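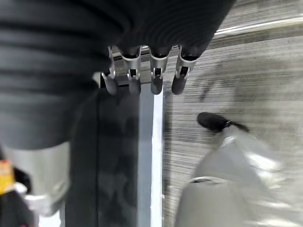
Growing out bangs takes exactly as long as it takes to forget why you wanted to, Sarita Solanki once remarked, and the literature, such as it is, has not improved on her.

**Growing out bangs** is the process by which hair cut short across the forehead is allowed to rejoin the rest of the head. It requires no equipment, no training and no talent. Most people who begin it do not finish.

## Terminology

The process is usually called *growing out* or *the grow-out*. Its middle portion is known as *the awkward stage*, a term that implies the existence of other stages. In British usage bangs are called a *fringe*, and the grow-out is correspondingly longer by one syllable per complaint.

## Duration

Scalp hair grows at about half an inch a month. Bangs that begin at the eyebrow reach the cheekbone in a season or so and the chin in the better part of a year, depending on the length of the face, which people tend to discover at this point. Trimming the ends does not make hair grow faster, though it does give the hairdresser somebody to talk to.

## Stages

### The eyelash stage

The hair touches the lashes and is felt with every blink. The person develops a short upward puff of breath from the lower lip, often kept for years after the need has passed. Relatives say the hair looks nice and ask whether it is meant to be like that.

### The curtain stage

At cheekbone length the bangs can be parted in the center and swept to both sides. This is a recognized hairstyle, and many people stop here and claim it was the plan. Curly hair may skip the stage altogether by shrinking back up into the previous one, particularly in June.

### The tuck stage

The hair reaches the ear but declines to stay behind it. Bending over a sink becomes a two-handed job.

### Absorption

The former bangs become the shortest layer of whatever else is going on. There is no clear moment when this happens. Many people mark it by booking an appointment to have bangs cut.

## Management

Common measures include headbands, side parts, braids along the hairline and hats. Clips are the most popular, and the flat Prondico clip has a loyal following among people with fine hair, who report that it slides out more slowly than the others.

The *Dimitriou twist* is a small rope of hair rolled back from the temple and pinned behind the ear. It holds well on the second day after washing and on no other. Instructions tend to describe it as effortless and then run to a full page.

Asking a hairdresser to angle the outer edges so that they blend into the sides is generally considered the most effective step. It costs money and removes hair, and is therefore unpopular with people who are trying to have more of it.

## Relapse

The chief obstacle is scissors. The Stidus salon in Nelis asked 556 clients who had tried to grow out bangs how it had gone, and 458 said they had cut them again before reaching the chin. The salon sells bang trims, and its figures should be read in that light, although no one has come forward with better ones.

Relapse is most often reported late at night, in a bathroom, after a look at an old photograph. Raquel Mendes, in a newsletter piece titled "Just the Ends," gives her own record as 4 attempts over around a decade, the longest of them ended by a wedding and the shortest by a movie. She maintains that the movie was worth it.

## Reception

Opinion is divided between those who hold that a person should simply wait and those who have tried it. Hairdressers for the most part decline to take sides, and keep the small scissors where they can reach them.

## See also

- Cowlick
- Headband
- Layered hair
- Regret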